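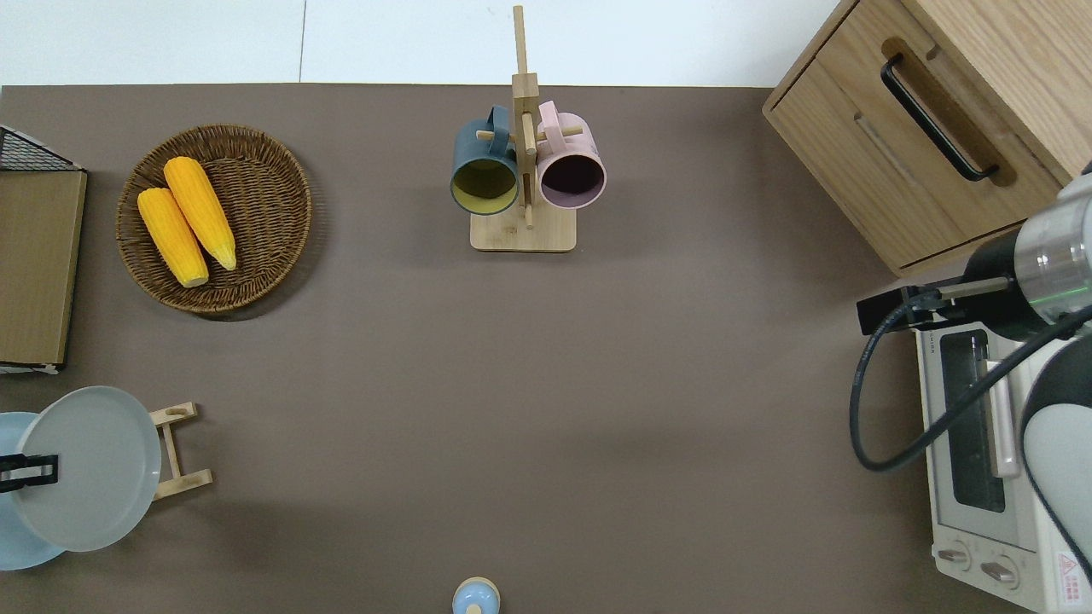 Session 4: What the arm costs once you own it

Varmont quoted us 3847 for grippers, and we all felt very clever until the cables arrived on a separate invoice. Use the Bisbridge bench as your worked case.

Budget lines people forget:
Spare finger pads (97 a set)
Mounting plates
Props. Mugs, plates and a toaster oven come out of somebody's budget, and it will be yours.
Delivery, which Nonden charges by the crate

A second arm doubles the hardware line and does something worse to the floor plan. Draw the table to scale before you order.
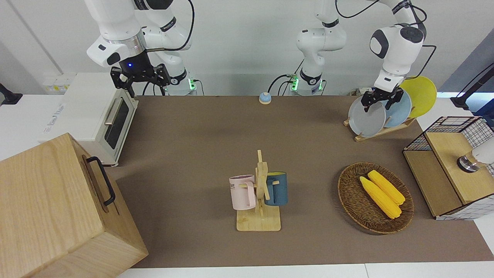

Then add the service contract. Ours was 3060, payable in June, and covers everything except the parts that wear out. Read clause 13 before signing, preferably sitting down.

For next time: cost a two-arm bench for the Samuel project, one page, with a line for things you haven't thought of. Leave it blank and I shall send it back.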